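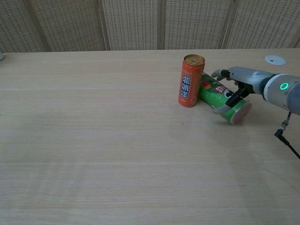 The Halmont bench comparison is a method for trying out robot hands and grippers on everyday packaged goods. It was drawn up at the Halmont workshop to help choose an end effector for a shelf-restocking arm, and was later taken up by other small groups with similar needs. The method deals with picking up, holding and putting down. It does not cover navigation, and it gives no overall score.

Background

Earlier trials at Halmont used foam blocks and turned wooden cylinders. These were easy to replace but said little about how a hand would cope with shop goods, which have printed surfaces, rims, loose lids and contents that shift. The first version of the comparison replaced the blocks with drinks cans and snack canisters bought locally. Boxes and pouches were added in the second version, issued in September.

Hardware

Two end effectors were compared in the original series. The Golteo is a five-fingered hand with jointed fingers and an opposed thumb. The Grumari is a parallel gripper with 2 flat jaws and replaceable rubber pads. Both were mounted in turn on the same arm and driven by a Halvorsen controller, so that differences in arm speed would not affect the results.

Changing from one to the other means refitting the wrist plate, loading a new tool file and checking the tool centre point. The arm is then moved by hand through its full reach with the power cable attached. Right-angled connectors are preferred at the wrist, where a straight plug takes up more room and can catch during a low approach.

Procedure

Objects are placed on a plain table with nothing else in the working area apart from the neighbours named in the trial sheet. A full series has 158 trials for each end effector, of which 69 are single-object trials. The remainder are cluttered trials, in which the target touches or stands close to another object.

Cylinders are tested both upright and lying down. A typical cluttered trial has a canister on its side resting against a slim upright can. The hand must close on the canister from above, with the fingers over the top and the thumb underneath, and lift it clear. Knocking the upright can over counts as a failure even if the target is lifted. Moving it without toppling it is recorded as a disturbance.

Each trial is run once. Repeating a failed trial is allowed for diagnosis, but the first result stands. The operator notes the grasp used, the object's starting angle and whether it turned in the hand. Object positions are changed between trials according to the sheet -- the operator does not choose them.

Findings

In the Halmont series the Grumari gripper was quicker on upright cans and needed less adjustment between objects. The Golteo hand did better with canisters lying down, where the thumb could reach under the curve of the body. It was worse with thin pouches, which tended to fold between the fingers. The gripper recorded 27 more disturbances than the hand in the cluttered trials, mostly when one jaw met the neighbouring object on the way down.

Plastic lids were a problem for both. A grasp placed too near the lid could loosen it, and the second version of the trial sheet therefore marks a band around the middle of each canister as the preferred contact area.

Limitations

The comparison uses diffuse, even lighting and says little about camera performance under shop lamps. Metal can tops and glossy labels are known to upset some depth cameras, and a separate sheet for these was planned but not issued with the second version. Wear is also left out. Rubber pads and finger coverings are replaced before each series, and the results describe new parts only.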